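The Patient Art of Teaching a Machine to Take a Computer Apart

Doina Mujić keeps a coffee can of screws on the windowsill at Pronitley, and if you visit her shop she will probably hand you one before she says hello. "Feel that," she told me, dropping a small stripped one into my palm. "That's a whole morning, right there."

Mujić looks after the cell at Pronitley, a reuse shop that takes in old office desktops and sends the good parts back out into the world. The cell has a name, Rirkum, painted on the door by somebody who has since moved away, and it has been her charge since last September. Before that she spent 28 years fixing sewing machines, and she will tell you (at some length, and with great cheer!) that the two jobs are a lot closer than you'd think. Both come down to holding the work still and listening for the wrong noise.

Setting up for a new model of computer takes her 2 days when things go well. She starts with the table, a slotted aluminum one, wiping out the slots before anything gets laid on it. Then come the fixtures, the gray printed plates and holders that sit beside the computer, and she is fussy about those. Vidmar, the small firm down the road that prints them for her, is now on version 3 of the main plate, and she already has a pencil list of things she would like to see in the next one.

After that she teaches the arm where to go, one spot at a time, nudging it along and stopping to look from the side, then from the top, then from the side again. Cables are the great nuisance. They sag and loop and never lie the same way in any two machines, and Mujić talks about them the way gardeners talk about bindweed.

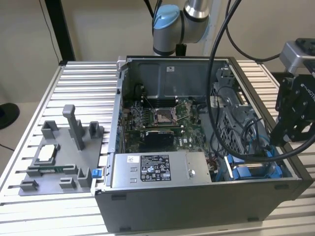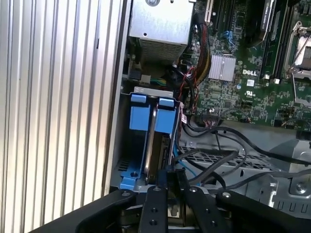 The gripper at work on an open Dell desktop, with the blue drive caddy seen up close in the second photo.

Drives are what she worries over most, so the approach to the drive bay gets more of her time than any other move. She writes every taught position in a notebook, the old-fashioned way, and there were 151 of them when I last looked over her shoulder. The controller saves them too, of course, but she lost a full set once to a bad update and hasn't forgiven it.

Her upkeep is plain stuff. She checks the bolts on the gripper fingers with a hand driver every morning, cleans the plates with a soft cloth, and runs the arm slowly through its whole path with the table bare while she drinks her tea. If a finger has picked up any play she swaps it out and teaches the close-in moves over again, grumbling pleasantly the entire time.

I asked whether she ever gets tired of it, and she thought that over while she hunted for her reading glasses. A different model was waiting on the cart, from an office clear-out at Zallex, and she had already taken its side off to see which way the levers went.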